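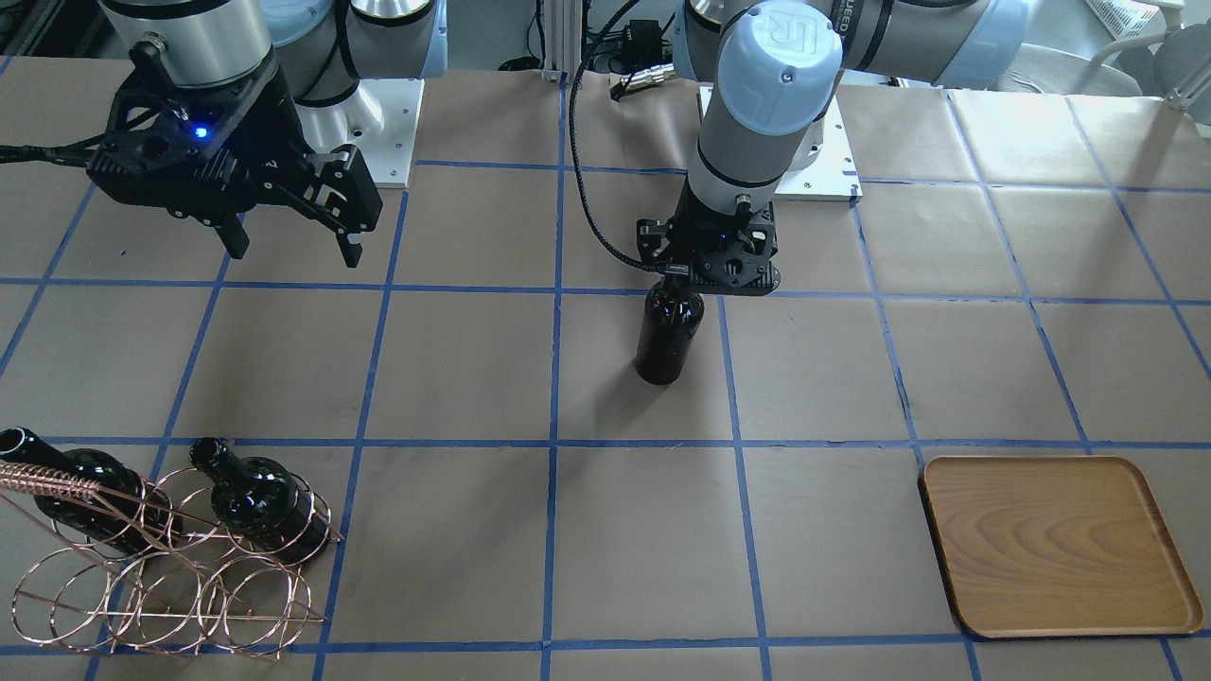
*Two arms over the taped grid, with the left gripper on a bottle neck.*

I got to the Zarkier workshop in Nolinholm on a Friday morning, and Fatemeh Shirazi already had a roll of blue tape around her wrist like a bracelet. She looks after the two-arm cell there, and I'd asked her to tell me how she keeps it going.

"Paper first, always," she said. "If it's creased badly I swap it. A little smudge I can live with!"

The tape grid is how she checks that nothing has drifted. She sends each arm to the same spots every morning and compares (by eye, then with a ruler). I asked how long that takes. "Seventeen minutes if I don't talk to anybody," she laughed, "so, 30 today."

And the bottles? She loves them, which surprised me. They're slippery and heavy, and a neck is a mean thing to grab when your fingertip pads are getting tired. She changes the pads every 211 picks and writes it in a notebook.

Cables are her real headache. Back in January one of them snagged on a wrist joint and pulled its connector loose, and she lost a whole day to it. Her colleague Ardalan Daneshvar rerouted it with more slack. "Ardalan wanted it neat, I wanted it long," she said. "We went with long."

Now she swings the wrist through its full turn by hand before she powers up, watching the loop the entire time. Then she went off to look for her ruler.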